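Read the new investment bill for Skelia over coffee. It promises foreign firms "full legal certainty" in 18 months. I've heard that line before.

The ministry says 700 companies asked about setting up here last year. Asked. How many signed a lease? How many hired one person? That number isn't in the press release.

Meanwhile the commercial court in Potisia has 1253 open cases and no plan to add judges. Try selling that to anyone with money to lose.

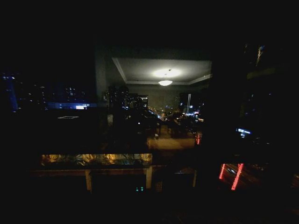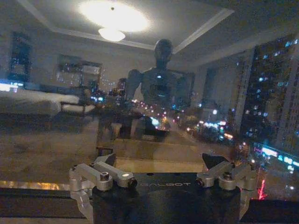 The bill's big idea is a one-stop office for investors, run out of the capital, with power to overrule local permits. So a town says no, the office says yes, and then everybody sues. In which court? See above. I keep thinking of that little white lamp glowing in the window glass with the dark all over the place, and I'd say the one-stop office lights up Skelia just as well.

Dastotent got its land title after 425 days. The government calls this a success story and put it on page one of the brochure.

Supporters say the Alemayehu trade zone proves the model works. Maybe. The zone has its own arbitration panel and the rest of the country doesn't get to use it.

Hearing is in August, when half the parliament is at the beach. I'll read the amendments if they publish them before the vote this time.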